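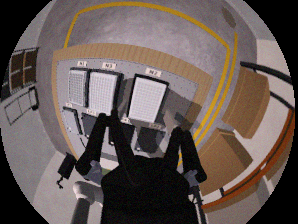 The sewing room at Brerngate has had a good and rather busy stretch since we last wrote to you, and I want to begin by thanking the Dubey Fund for its patience while we waited for the heating to be sorted. The room opened properly in February and we have now had 17 sessions, with 28 people coming along at one time or another, several of them bringing curtains that had been waiting years for a hem. We are still deciding how the long wall should look, and I rather like a pale grey panel with three white grids in a row across the top half, the left one narrower than its neighbour, as a way of dividing up beginners' work, mending and finished pieces. Theano Lazaridis prefers one big board and may well get her way – she usually does.

Spending is on track. Of the grant, £1628 has gone on two second-hand machines, an overlocker, a decent ironing table and the first quarter's rent. Torkik serviced both machines and found a worn belt in the older one, which they replaced at cost. We had set aside nearly £100 for thread and needles and will need a little more, as denim repairs get through needles at a terrible rate.
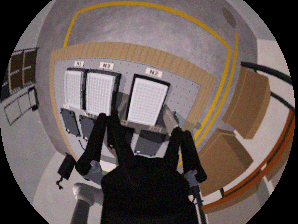 Mounting board with a regular grid of small holes and a wide tan border.

The Sunday class has been the surprise of the term. We planned it for people who work in the week, but it has filled up with grandparents and grandchildren, and we have moved it to two o'clock so that everyone can have their lunch first. The evening group is quieter and we would like to try a different night before giving up on it.

Still to do are the cutting table, a new lamp for the corner by the sink, and the pattern swap with the Zisix knitters, who have kindly offered us their hall. Receipts are in the usual folder, and I will send the attendance sheets once I have typed them up.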